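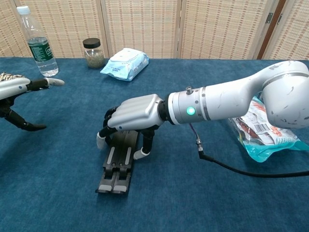 I am a tablecloth person. I know plenty of you gave up on them years ago, and I get it, but my table gets used for everything except eating (crafts, mail, sorting the junk drawer, snacks over all of it) and a cloth is the cheapest furniture insurance I've ever found. So a few things I've picked up, mostly by wrecking tablecloths.

Go dark. I had white, I had cream, I had a very sweet pale yellow one that lasted until the first bag of cheese puffs. A deep teal or navy forgives so much more! The one thing it shows is lint, and a barely damp rubber glove dragged across it in one direction takes that right up. Don't scrub back and forth or you'll just move the fuzz around.

Snack bags are my weakness at a work table. An open chip bag sits there all crinkled up, somebody sets something on the corner of it, and then it gets pulled and there are crumbs from here to Ullside. I pour whatever it is into a short, heavy bowl now and roll the bag down tight with a clothespin. If crumbs do get on the cloth, leave them alone until you're done, then fold all four corners to the middle and carry the whole bundle outside to shake. My neighbor Hạnh Cao showed me that one in May and I felt silly for all the years with the dustpan.

For greasy spots, cornstarch. Pat it on, leave it for 2 hours, brush it off, then a drop of dish soap worked in with your finger before it goes in the wash. Cold water – I've set more stains with hot than I care to admit.

Cords are the other thing. If you plug anything in at the table, run the cord off the side nearest the outlet and leave a bit of slack. A tight cord will drag a tablecloth with it, and whatever's on top goes along for the ride. I sewed 6 big metal washers into the hem of mine, and it stays put a lot better. Tablecloth clips work too, but I kept catching my sleeve on them.

Last one, for anything hard or heavy you slide around while you're working: put a folded dish towel underneath. Hard corners will pull threads in a woven cloth, and a pulled thread never lies quite flat again. If you do get one, don't snip it! Poke it through to the back with a blunt needle and iron over it.

Next time I'll get into ironing the big ones without a fight. I do mine on the table itself, over two old bath towels, and it's a whole process.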